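Chapter 4: Going to See for Yourself

I'd read a good deal about robots before I ever stood in a room with one, and I thought that would be enough. Then on November 21, 2023 I went to an open day run by Zakon, on an upper floor in Skarnimska, and came home with 20 pages of notes and a much lower opinion of my reading.

The first thing I learned was how plain these places are. I'd pictured cages and flashing lamps (too many films!). What I got was white walls, a wood floor and a lot of patient people. The talk before the demonstration was given by a team from Skovico, and they spent most of it on hands: how you hold a cup, how hard you pinch a sock, how early your fingers start to close before you touch anything. I'd never thought about any of it, and I kept opening and shutting my own fingers under my coat like a fool.

Then we moved on to the gripper session, with one person working a pair of them by hand while the rest of us chatted and got in each other's way. I asked to have a go and was told to keep my elbows in and slow down. I did neither at first.

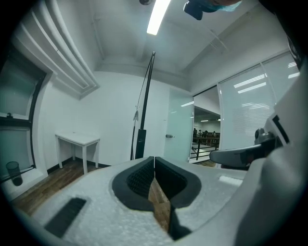
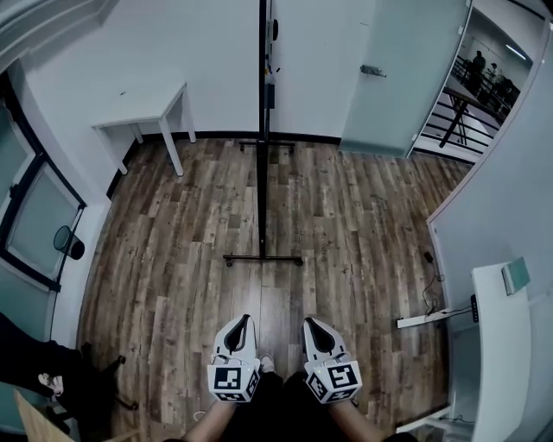 So, before you read any further, I'd like you to plan a visit of your own. It needn't be a grand one. A packing shed, a hospital pharmacy or a college workshop will do nicely, and most of them are happy to be asked if you write early and say what you're studying. Take a pencil, as pens always die on me, and write down what people do with their hands before you write a word about the machines.

The rest of this chapter follows my notes from Skarnimska, starting with grip and moving on to reach. We'll come back to the Rugemalira project in section 4.3, where the same questions turn up in a much bigger building. Have your own notes beside you by then if you can.

Contact the publisher | Copyright Rugemalira Learning | Page 63 | Back to top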